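Wemix 手机维修与再利用项目 二月进展报告

提交:Ilton 基金项目办公室
撰写:Sarita Nishad
抄送:Renu Shakya、Khải Đỗ

先说好消息:Ilside 的旧手机刷机流程终于跑通了!上一份报告里我们还在为解锁失败发愁,有的机型卡在引导界面,有的刷完之后基带认不出来,只能一台一台手动救。Dennis Gachanja 把整套脚本重写了一遍,现在插上线、选好机型,后面的事基本不用人管。本期完成翻新并通过复检的手机一共 749 台,比申请书里写的阶段目标要高,大家都很高兴,也想尽快把细节讲给项目办公室听。

一、翻新与检测

目前支持的机型有 13 款,以四五年前的中端安卓机为主。选这一批有几个考虑:屏幕总成还买得到,后盖不用热风枪也能打开,电池接口统一。两款带曲面屏的旗舰机我们试过,拆屏损耗太大,暂时放下了。

检测项目从原来的手工打勾改成了 Pal 程序自动记录。Pal 是 Khải 写的小工具,装在被测手机上,会依次跑触控、扬声器、听筒、前后摄像头、定位和充电电流,跑完生成一份报告,直接存进库里。以前最容易漏掉的是距离感应器,贴了厚膜的机器经常打电话时不熄屏,用户拿回去才发现。Pal 加了一项模拟通话测试以后,这类退回少了很多。

电池方面,我们把合格线提到了设计容量的八成。有人担心这样会淘汰太多机器,结果换电池的成本比预想的低,供货也稳,所以这条线会一直保留下去。

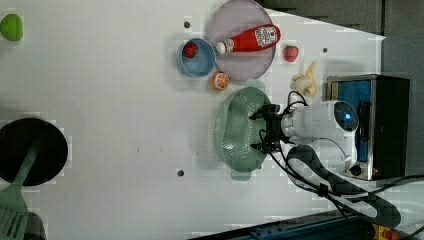 Kusum Dixit 在内部讨论里问,合格线提到八成是好事,可她更关心的是换上去的新电池半年以后还剩多少,如果只测出库那一刻,用户手里的实际续航我们其实并不清楚。她建议在 Pal 里加一个自愿开启的回传选项,每月只传一次电池健康度,别的什么都不传。

这个意见我们采纳了,Khải 已经在改。回传默认关闭,开启页面用大字写明传什么、不传什么,用户随时可以关掉,关掉以后已经传回的数据也一并删除。第一版会先装在我们自己人的手机上跑一段时间,再放到发给用户的机器里。

二、系统与更新

系统部分是本期花时间最多的地方,也是我个人最兴奋的地方。原厂早就停止推送安全更新的机型,现在可以装上我们维护的系统版本,补丁按月合并。二月的补丁从合并到推送用了 2 天,期间出过一次状况:有一款机器更新后指纹解锁失灵,原因是驱动里的一个权限设置被覆盖了。Dennis 当晚就定位到了,第二天早上九点前发了修正包。受影响的用户都收到了通知,目前没有再收到同类反馈。

相机应用换过一次。旧的那个在低端芯片上启动太慢,按下快门要等好一会儿。新的启动快了不少,夜景差一些,但来取机的老人和学生大多是拍作业、拍药盒、和家里人视频,他们要的是快。字体放大功能也做了调整,最大一档下拨号键不会再被挤出屏幕。

还没有解决的问题也列在这里:
双卡机型在信号弱的地方切换网络偏慢;
部分蓝牙耳机连接后音量偏小;
有一款机型装了新系统之后,快充只能达到标称功率的一半左右,线材和充电头都排除了,怀疑是充电芯片的协议识别问题。

第三条最棘手。Dennis 手上有那款机器的电路图,但不全,Khải 打算用抓包的办法看握手过程。如果下期还没有结果,我们会在机器包装里附上说明,把实际充电速度写清楚。

三、培训

维修课本期开了两轮,学员共 20 人,从认识螺丝规格讲到更换尾插小板。第一轮进度排得太满,最后一课讲焊接时大家已经跟不上了;第二轮把焊接单独拿出来,多留了一个下午练手,效果好得多!有几位学员结课后继续过来帮忙拆机,速度已经赶上我们了。

教材也重写了。原来按零件分章,学员反映遇到故障不知道翻哪一页,现在改成按症状编排:不开机、不充电、没声音、触摸漂移,每一种症状下面先写最简单的排查步骤。Renu 负责校对,顺便把所有术语统一了,“尾插”和“充电口”不会再混着用。

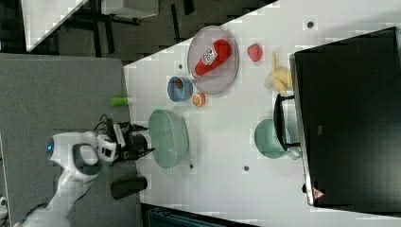 图 2:白色台面上的浅绿色大碗与机械臂

四、经费与下期安排

经费使用率是年度预算的近一半,与计划相符。零件支出略高,主要是屏幕涨价;运输支出偏低,Ilside 周边几个回收点改成了合并取件。两项相抵,总额没有变化,不需要调整科目。明细表另附。

下期打算做这几件事:把 Pal 的电池回传功能做完并开始小范围试用;增加两款平板的支持,学校那边问了好几次;把刷机脚本整理成公开文档,让其他维修点也能照着用。文档这一项原本排在更后面,Dennis 说趁现在记得清楚赶紧写,我同意。

有一件事想请项目办公室协助:Ilton 名下如果有淘汰的办公手机,希望能优先交给我们,型号不限,屏幕碎的也收。交接前请先退出设备上登录的账号,账号锁没有解除的机器我们不处理,只能原样退回。联系人仍是 Renu Shakya,取件时间可以直接和她定。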